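Ticket 279: White shirts coming out of the wash gray and stiff
Status: Closed
Opened: 25/04/2022
Product: Akenico top-loader, bought at the Tirkham store

White cotton, the kind with darker stitching, seems to be where people notice this trouble first.
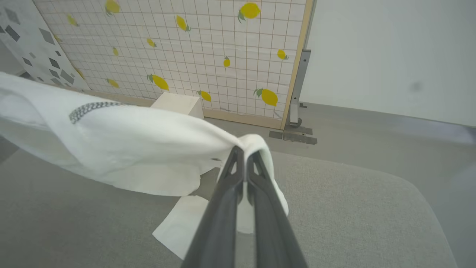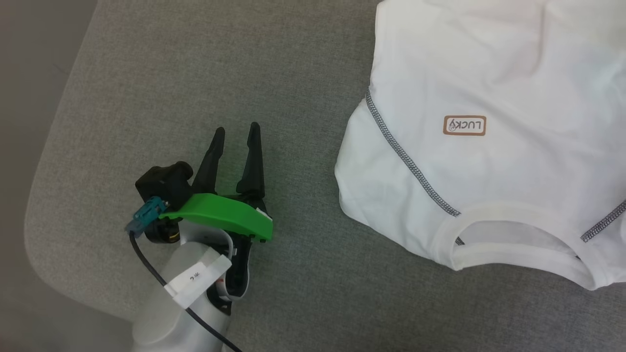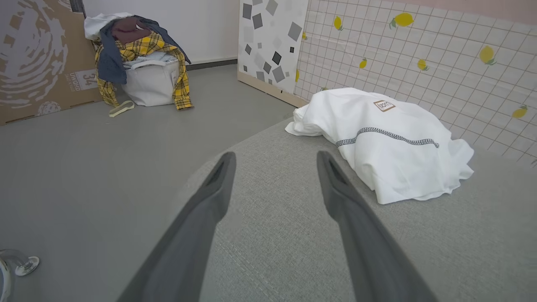 Reading time: 3 minutes

What the customer wrote

Hello, and thank you in advance for reading all of this, I know I go on a bit! We moved to Skarkgate in November and brought our washer with us. It never gave us a bit of trouble at the old house. Since the move, every white thing we own has been going dull, and the T-shirts dry so stiff they could nearly stand up by themselves. I have tried more detergent, then a different detergent (Ansah, the powder in the big box), then hot water, and it only seems to get worse. There is also a sort of chalky dust on the dark socks. Is the machine worn out?

First reply

Thank you so much for such a full write-up, it really does help. I don't think your washer is worn out at all. Chalky dust on dark socks usually means powder that hasn't dissolved or hasn't rinsed away, and the stiffness fits with that too. Hard water makes it worse, and a new house often means new water. Would you mind trying these before we think about sending anyone?

Run one empty load on the hottest setting with no detergent in it. Stop it partway and look for suds. If there are suds, the soap is left over from earlier washes.

Pull the fill hoses off (water shut off first, please, and a towel on the floor) and look at the little mesh screens where they join the machine.

Pick up a hardness test strip from any hardware store.

Customer update

Well, you should have seen the suds! I ran it empty 3 times before the water looked clear. The cold screen was packed with grit and the hot one was fine. The strip came out in the very hard range. I rinsed the screen under the tap with an old toothbrush and put it all back, and no drips so far.

Second reply

That grit would have slowed the cold fill, and your model rinses in cold, so the poor thing hasn't been rinsing well. Please go down to 2 level tablespoons of powder and dissolve it in a jug of warm water before it goes in. Turn on Extra Rinse for now. For the shirts that are already gray, wash them again with no detergent and a half cup of washing soda, and keep them out of the dryer until you're happy with the color. No chlorine bleach in that load, please.

Customer update

Two washes in and the shirts are soft again! The oldest ones are still a little dingy under the arms, but I can live with that. The socks have no dust on them. I'm leaving Extra Rinse on.

Closing note

Cold inlet screen cleaned by customer, detergent cut back, no parts sent. Please check the screens again in a few months, sooner if the fill starts to sound slow.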